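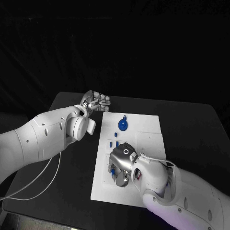
The Fovness Public Library adopted a revised lending policy in March, and the first full month under the new rules is now drawing to a close. Under the policy, the library no longer charges daily fines on overdue books, and items renew on their own up to five times unless another reader has placed a hold. Kipchumba Mrema, who has directed the library for 11 years, met with the newsletter at the Timon Street branch to discuss the change and what it requires of borrowers and staff.

Mr. Mrema said the decision followed a long review of accounts that had been blocked for unpaid fines. "Many of those accounts belonged to families with children," he said. "The parents had stopped coming in. When we wrote to them, several told us they were embarrassed, and a few had assumed that their cards had been canceled for good."

The review identified 1000 blocked accounts across the two branches. All of them were restored on the first day of the new policy. Cardholders were notified by letter, and those with an email address on file received a second notice the same week.

Asked whether the loss of fine income would affect services, Mr. Mrema said that the amount had been declining for years and that collecting it took a good deal of staff time. "We were printing notices, mailing notices, taking coins at the desk and then arguing over the coins," he said. "I would rather have a librarian helping someone find a book."

The policy does not remove all charges. A borrower who keeps an item past its final renewal is billed for the replacement cost, and the bill is cleared when the item comes back in usable condition. Borrowing is suspended while a bill is open. Mr. Mrema described this as the part of the policy most often misunderstood. "People hear that fines are gone and they think the due date is gone. The due date is still there, and somebody else may be waiting."

Shafiq Akanda supervises circulation at the Flevden branch and joined the second half of the conversation. He reported that the first two weeks were busy, with long lines on both Saturdays and a large number of returns in the outside drop box. Some of the books had been out for many years. "We had a cookbook come back with the old paper pocket and the stamped card still in it," Mr. Akanda said. "The title isn't even in the catalog now. We had to decide whether to add it again or put it on the sale shelf." It went to the sale shelf.

Mr. Akanda said holds have been the harder matter. Popular novels renewed without a request may stay out longer than before, and readers who browse the shelves without placing holds have noticed. Staff have been asked to explain the hold system at the desk and to offer to place the request themselves. "Older patrons in particular like to come in and see what's there," he said. "I understand that. I do it too – I just also put a hold on the Antoniadis mysteries, or I would never see one."

The Antoniadis series, a local favorite, now has extra copies at both branches. These carry a green spine label, cannot be renewed and cannot be reserved. Mr. Mrema said the same label will be used on a small number of other titles over the summer, including cookbooks and travel guides.

Both men were asked about equipment and study rooms. Mr. Mrema confirmed that the new rules cover printed books, magazines and audiobooks only. Museum passes, laptops and musical instruments keep their existing loan periods and late charges. Study rooms may still be booked for two hours at a time, and a booking is released if the party has not arrived within the first quarter hour.

The library will report on the policy to the town at the end of the year. Mr. Mrema declined to predict the findings. "One month is very short," he said. "I want to see what happens in August, when everybody is away and the books are in the car."

Questions about individual accounts may be directed to the circulation desk at either branch during open hours. Borrowers who have moved are asked to update their mailing address before their next visit.

Apr 26, 2024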